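Threads > Robotics > Open days

Hiyori Kaneko
January, 4:40 pm

ok posting from the Flusteck open day, hands full of free coffee, thread incoming

Whole building is open till six. Ground floor is the arms, upstairs is the bench stuff where you get to hold things. Went upstairs first obviously

Silvana Coutinho is running the bench demo. She gave the intro talk in under two minutes, bless her, then straight to the tables – no slides

The idea: a person holds the gripper in their hand, does a small job with it, does it again, and again. Recordings go off to train a policy for the Flokine arm downstairs. So you're basically the teacher for an afternoon

Each visitor gets a number on a sticker. I'm 12. Guy ahead of me had done it last year and was very serious about his wrist angle

Things I wrote on my hand so I wouldn't forget: go slow. open wide BEFORE you get near the thing. don't drag, lift

Second one is harder than it sounds. You want to close early. Everybody at my table closed early
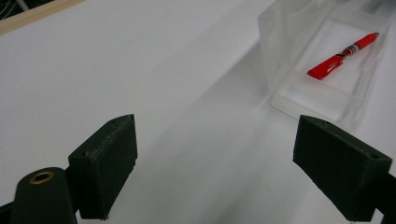
What happens to the bad tries, do they get thrown out?

Most of them stay in, tagged as misses. Silvana says a fumble followed by a decent recovery is worth keeping, and only the ones where the tracking drops get deleted.

The counter on the wall said 3571 recordings when I came in. They want 100 more out of today. With this crowd they'll get there by closing I think

My first go: missed. Second go: got it, put it down crooked. Third go was lovely and of course that's when the tracking droped out

Your forearm gets tired way before your hand does. Didn't expect that. Shook mine out by the window like a swimmer

Grip pads are printed in house btw. They tried a softer set from Tuvlow in the fall and went back, too much flex on thin stuff. Somebody asked about the price and got a very polite smile

Downstairs now. Flokine arm doing a version of the same job by itself, on a table behind a rope. Slower than a person, and it stops for a second before it commits, which I find weirdly relatable

It got one, missed one, got the next one. Small kid next to me clapped for the miss as well

Mwakalinga has a table by the exit, they do the tracking software. Good chat, took a card, promptly lost the card. If you're reading this, hi, pls message me

Lift is out so it's stairs only, worth knowing if you're coming for the last hour. Bench demo line was 2 people long when I left teh room – go now

more later when my phone's charged

Last updated: 5:05 pm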